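私たちについて

Sirkska(シルクスカ)は、食器の片付けや食卓まわりの作業を行うロボットセルの立ち上げと保守を引き受けている会社です。ロボット本体の製造はしていません。お客様がすでにお持ちのアーム、またはこれから購入されるアームを作業台に据え付け、手先を調整し、動く状態を保つところまでが仕事です。

創業時は食品工場の搬送ラインの修理が中心でした。小型アームの据え付けを頼まれることが増え、現在は受注のほとんどが卓上の作業セルです。事務所と作業場は同じ建物の1階にあり、部品の在庫もここに置いています。

据え付けについて

最初に見るのは作業台です。天板のがたつき、壁との距離、床の傾きを確認します。木の天板は季節で反ることがあるため、据え付けのときに基準点を4か所決め、点検のたびに同じ場所を測ります。次にアームの原点を合わせ、手首のカメラと指先の位置関係を取り直します。この作業を手先校正と呼んでいます。Trimora(トリモラ)という自社の校正手順書に沿って行い、数値はすべて記録に残します。

校正が済んだら、実際に使う食器や水切りかごを置いて動作を確かめます。校正用の板の上で合っていても、かごの前に来ると指先の高さがずれて見えることがあります。細いピンが並んだかごは特に差が出やすく、ピンの先に指を近づけた姿勢をいくつか登録しておき、そこで止めて目で確かめます。

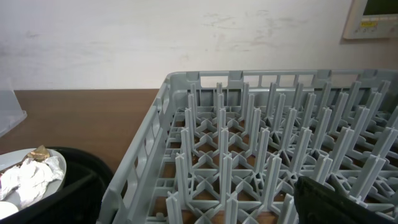
指先が下がりすぎる場合、まず疑うのは工具長の設定値です。設定に間違いがなければ指の取り付けねじを見ます。ゆるみがあれば締め直し、もう一度原点から合わせます。ソフト側の補正だけで済ませることはしません。補正を重ねたセルは、次に指を交換したときに元の値が分からなくなります。

かごや皿の置き場所は、お客様の使い方に合わせて決めます。位置決めの治具で固定する方法と、カメラで毎回探す方法があり、どちらにも対応します。固定のほうが速く、保守も楽です。日によって置き場所が変わる現場では後者をおすすめしています。

保守について

定期点検は月1回が標準です。点検の主な内容は次のとおりです。

・指先の摩耗と取り付けねじの確認
・手首カメラのレンズ清掃、固定の確認
・ケーブルの被覆と引き回しの確認
・原点と基準点の再測定
・停止ボタンの動作確認
・エラー記録の読み出し

指先は消耗品です。左右で減り方が違うことが多いのですが、交換は必ず左右同時に行います。片方だけ新しくすると、閉じたときの中心がずれます。指の表面に油や粉が残っていると薄い皿が滑るので、点検時には外して洗い、完全に乾かしてから戻します。

食卓まわりのセルで一番手間がかかるのは、細かいものの扱いです。米粒や豆の殻のような軽いものは、つかむときにも皿を傾けるときにも散ります。散った粒が指の可動部に入ると、開閉の幅が少しずつ変わります。動かなくなるわけではないので気づきにくく、つかみ損ねが増えてから連絡をいただくことがよくあります。
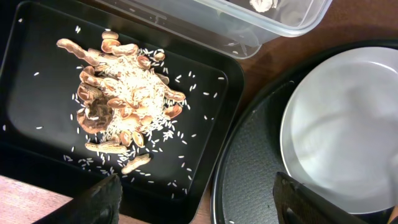

こうした作業を含むセルでは、点検の間隔を2週間に縮めるようお願いしています。あわせて、指を全開にしたときの幅を日常点検の項目に入れてもらっています。定規を当てるだけなので、専門の知識はいりません。記録用紙はこちらで用意します。

清掃にエアダスターを使う場合は、可動部に向けて吹かないでください。粒が奥に入ります。刷毛で手前に払い出し、残ったものは吸い取ってください。また、黒いトレーは光の当たり方によって縁が白く光り、カメラが縁の位置を読み違えることがあります。照明の角度を変えて直ることが多いので、トレーを買い替える前にご相談ください。

修理について

修理の受付は、電話またはメールで承ります。ご連絡の際は、機種名、エラー番号、最後に指を交換した時期の3点をお知らせください。エラー番号が出ていないときは、止まった姿勢のまま写真を撮って送っていただけると助かります。電源を切ると姿勢が変わる機種があります。

減速機とモーターの交換は作業場に持ち帰って行います。指、カメラ、ケーブルの交換は現地で行います。創業以来の修理件数は358件で、そのうち243件は現地で作業を終えました。持ち帰りになる場合、代わりのアームをお貸しできるのは対応機種に限られます。

古い機種でも、まず現物を見ます。メーカーの部品供給が終わったものは、軸受やベルトなど一般に手に入る部品で直せる範囲をお伝えし、見積もりを出します。直せないと判断した場合は点検費のみいただきます。

取引先と部品

指先の樹脂部品はDilgate(ディルゲート)から、手首のブラケットはGuérin(ゲラン)から仕入れています。どちらも図面をこちらで持っているため、寸法の変更にも応じられます。7月からブラケットの穴位置を一部変更しました。それ以前のブラケットをお使いの方も、指はそのまま取り付けられます。

お客様向けの講習

据え付けの翌週に、使う方を対象とした半日の講習を行っています。内容は、起動と停止、指の外し方と洗い方、エラー記録の見方です。校正のやり直しは講習に含めていません。ご希望があれば別の日に行います。

関連するお知らせ
・夏期休業中の修理受付について
・指先部品の価格改定
・校正手順書 Trimora の改訂箇所
・水切りかごを使うセルの置き方の例(PDF)
・手首ブラケットの穴位置変更(7月)

お問い合わせ | 個人情報の取り扱い | 最終更新 2019年8月15日 | © Sirkska | ページの先頭へ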